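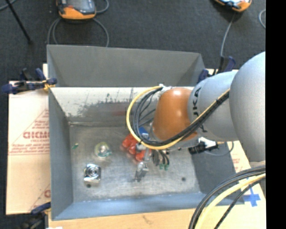
Filed under: Small Parts & Storage – List Archive

10/21/22

On sorting trays, someone wrote:

> We've been using the Nedard plastic bins for odds and ends, but they crack at the corners. Has anyone gone back to plain metal boxes? I worry about things getting scratched.

Hello all, and thank you for raising this, as I've been meaning to write in since June! We went back to open metal boxes at Mivamow and I'm very happy with them. Yes, the floor of the box gets scuffed, and ours look quite shabby by now, but the small things we keep in them don't seem to mind. I do like a grey box for mixed pieces – a bit of red or bright blue shows up so nicely against it, and you aren't forever tipping everything out to find one little item.

I set mine on a piece of board to spare the carpet. If you have anything delicate, a square of felt from Fimano in the bottom helps (I buy 10 at a time). El Khatib had 2 deep boxes left when I last asked, if anybody is looking.

Warm wishes to everyone, and do tell us what you end up with.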